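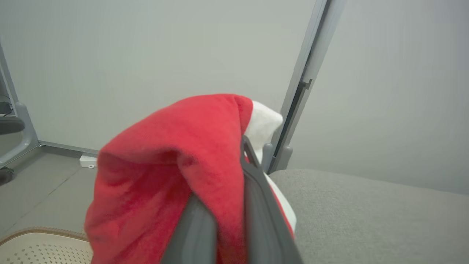

4. Picking Up Soft Items

Soft goods are the hardest chore on the Puller's list, and this section covers what the arm can and cannot be trusted with today. Hard items such as cups and boxes are handled in section 3. Cloth has no fixed shape, so the two fingers have to close on a fold. Fuzzy red fabric with a fluffy white trim, bunched up between the fingers, is a fair test of the grip. A power strip on the floor near the work, with its short white cable or plug, is the kind of thing to move before you start a run.

4.1 Before you start

1. Clear the floor within reach of the arm. Pick up cords, power strips and loose mats.
2. Roll desk chairs out of the work area and lock the casters if they have locks.
3. Open the Trotow app and choose Soft Items.
4. Set grip force to 60. The scale runs to 200.
5. Place the target bin where the arm can reach it without crossing a seat or sofa.

Note: The default force is 126, which suits towels and jeans. It will crush fleece and can leave marks on velvet.

4.2 Running a pickup

1. Put one item down. Do not start with a pile.
2. Press Find. The app draws an outline on the item.
3. If the outline takes in part of the sofa or the floor, press Find again or drag the outline by hand.
4. Press Grip. The fingers close and hold for a moment before lifting.
5. Look at the camera view. You want cloth between both fingertips, with a fold deep enough to hold.
6. Press Lift, then Place.

If the item slips, raise the force a little and try again. If it slips again, turn the item over – trim, seams and zippers all change how the fingers meet.

CAUTION: Keep hands and pets away from the fingers while the arm is moving. The stop button on the base works at all times. The one in the app needs a connection.

4.3 What it can't do yet

The Puller will clear a floor of socks, hats and small towels if you stay in the room. It does not fold. It does not sort by color well enough to be left alone with a wash. Fitted sheets are out, and so is anything with long straps. Owners who want folding can add the Pramanik table, but a person still has to lay each item flat on it, and most people fold faster by hand.

4.4 After use

1. Press Park and wait for the arm to stop.
2. Wipe both fingertips with a dry cloth. Lint on the tips weakens the grip.
3. Check the lift count under Horar > Service. Replace the tip pads at 200 lifts.

Shares 14 | Comments 3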